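Jevden Clothing Exchange
Minutes of the January meeting

Present: Amparo Casado (chair), Marcelino Ibarra, Kaisu Väisänen (minutes), Demetrio Cuesta
Apologies: Noelia Olmedo
The meeting started at 18.10.

1. Minutes of the previous meeting
Accepted with one correction. The rent of the storage room is paid every second month, not every month. Kaisu will correct the copy in the folder.

2. Stock and sorting
Marcelino reported that 237 pieces are folded and entered in the list. The children's sizes are finished. Adult tops are still going on, and the trousers have not been started.

Demetrio asked if printed shirts and tops must be kept separate from plain ones. Last time visitors had to open many folded pieces to see what was written on them, and afterwards the piles were untidy. It was discussed for quite a long time. Amparo would like to have everything sorted by size only, as it is quicker. Marcelino prefers that the print is left on the outside when the piece is folded, so that it can be read in the pile.

Decided: sorting is by size only. Printed pieces are folded with the print up. Marcelino will show the way of folding to the new helpers before the next sorting evening.
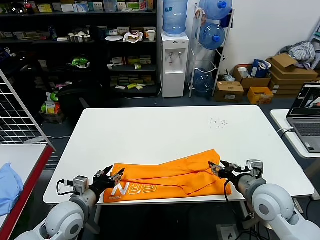

3. Tables and shelves
The white tables are good for folding, but they must be wiped before light-coloured clothes are put on them. Kaisu will bring two cloths and a small brush, and these will be kept in the room.

The tall black shelving unit is too full. Boxes, packages, dishes and packaged goods are all in the same unit, and there is no place left for finished piles. Demetrio suggested that the food and the dishes move to the kitchen cupboard. Amparo agreed, but wishes that one shelf stays for the helpers' own things. Decided so. Everybody takes home what belongs to them before the end of the month.

The water dispenser stays where it is. Cups are not to be put on the folding tables.

4. Purchases
Two offers have been received for hanging rails. Zametti asks 340 euros with delivery. Palacios is cheaper, but the rails must be collected by ourselves and Demetrio's car is too short for them. The Zametti offer was accepted. Amparo will order.

Size labels: Flikik sells them in rolls of 2000. One roll is enough for this year. Kaisu will order it.

5. Opening hours
Noelia had sent a message in which she proposes to open one hour earlier in spring. The matter was left to the next meeting, when she can be present herself.

6. Other matters
Marcelino reminded that the key must be returned to the box by the door and not kept in a pocket. The spare key is still missing. Amparo will ask the landlord for the price of a new one.

The meeting ended at 19.25.

Minutes written by Kaisu Väisänen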